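The Woman Who Reads the Rules

Nima Zamani has a cold, a pot of tea and an argument about the word "adjacent." The argument is with herself, and by the time I've taken my coat off she has lost it.

"It's a terrible word," she says. "People think it includes diagonals. Then they think it doesn't. Then somebody's uncle goes home early."

Zamani writes rulebooks for board games. She doesn't design the games, which she is quick to point out, usually before you've had a chance to be impressed. Publishers send her a prototype and a document written by the designer at two in the morning, and she sends back something a family can get through before the pizza arrives. She has been doing it for 19 years, first as an employee of Destico and then on her own, out of a back bedroom in Brotwood with a radiator that knocks.

I ask how a person ends up in this line of work.

"Insurance," she says. She spent her twenties rewriting policy documents so that customers could understand what they weren't covered for. "It's the same job. Someone wants to do a thing, and you have to tell them on page 4 that they can't."

Her first rulebook was for a trading game called Vetine, which came with a deck of merchants, a cloth map and a draft manual that explained how to win before it mentioned that there were turns. She cut it from 31 pages to seven. The designer didn't speak to her until the following February, when it went into a second printing.

"He sent a fruit basket," she says. "No card. I assume it was him."

The file on her desktop labeled QUESTIONS holds 3,341 emails from players, saved from every game she has worked on. She reads all of them and answers most. A few want a ruling on a situation the designer never imagined. A surprising number want her to take sides in a marriage.

"I had one man write to me on a Monday morning, before seven, to ask if his wife was allowed to look at the discard pile," Zamani says. "She was. I told him so. He wrote back and asked if there was someone above me."

There isn't, as far as she knows. The rulebook is the top of the building, and she finds this more alarming than flattering. Early on she tried to cover everything, and the Destico manuals from that period have footnotes on their footnotes. These days she would leave a small hole and trust people to step around it. 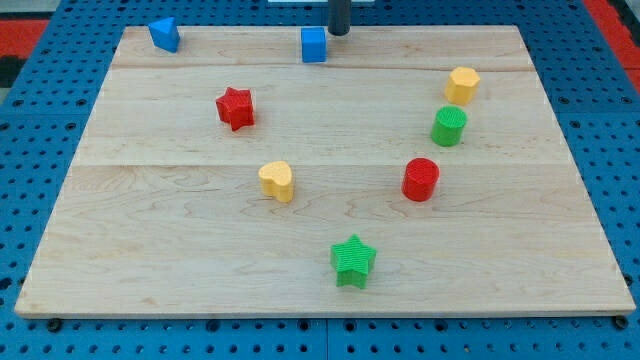 Pieces first, verbs later

Her method, if she'd let me call it that, begins with names. Every piece gets one and keeps it. If the thing is a block on page 1, it can't be a token on page 3 and a marker on page 5, however bored the writer gets.

"Writers are taught to vary their words," she says, pouring the last of the tea into her own cup. "It's lovely in a novel. In a rulebook you've just invented two extra pieces, and a nine-year-old is under the couch looking for them."

Then come the verbs, and she is stingy with those. You draw, you place, you move, you pass. She once spent most of a week removing "activate" from a game called Skinner, a fur-trading affair with a map of rivers and a grim little mechanic involving winter. "Activate" had been doing the work of four other words. When she finally got it out, two of the game's rules turned out to be the same rule.

The last step is the one she likes least. She hands the box to strangers and sits in the corner with her mouth shut. She isn't allowed to help. She isn't allowed to sigh, either, after an incident at Destico that she declines to describe except to say that the sigh was "fairly loud."

"You learn that people don't read," she says. "They look for the bold parts. So you put the truth in bold and hope."

Does she play much herself? She looks at the shelf behind me, which holds over 300 games and one dead fern.

"My family won't play with me," she says. "They say I'm no fun. I say the rules are quite clear – and that seems to be the problem."

They do play cards at the holidays, a game her grandmother brought with her and taught to everyone slightly differently. It has never been written down. Zamani offered once, and an aunt told her to eat something.

She blows her nose and goes back to her screen, where "adjacent" is still blinking in the third paragraph. She deletes it and types "next to." She looks at that for a while.

"Well," she says, "now I have to explain corners."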